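The desk is among the last pieces of furniture in the home to receive serious thought. In the joint residence and studio of textile designers Tomomi Kobori and Kazuhiro Yagi, it was the first. The couple commissioned their worktables from the Ebihara workshop in October, before the walls had been painted or the flooring chosen.

Their instructions were brief. The tops were to be white with a matte finish, so that colour samples could be judged without glare, and deep enough for two people to work from opposite sides. Ebihara supplied 2 tables and recommended that storage be kept off them altogether. Thread, swatches and correspondence are now housed in a neighbouring cabinet with 5 drawers, and each table is cleared at the close of the working day.

“A pale surface shows every mark,” says Kobori. “We wipe it down, and we have learned to live with the rest.”

Lighting was considered with equal care. Yagi favours a stand with a low, rounded base, placed well back so that cloth may be drawn across the table without catching. He advises readers to settle the position of the lamp before buying a desk, and to measure the base as well as the shade.

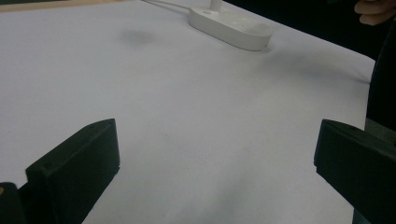
*A white tabletop with a matte finish and an oval base in the same colour.*

The cabinet will be refinished later in the year, in a grey the couple have yet to agree upon.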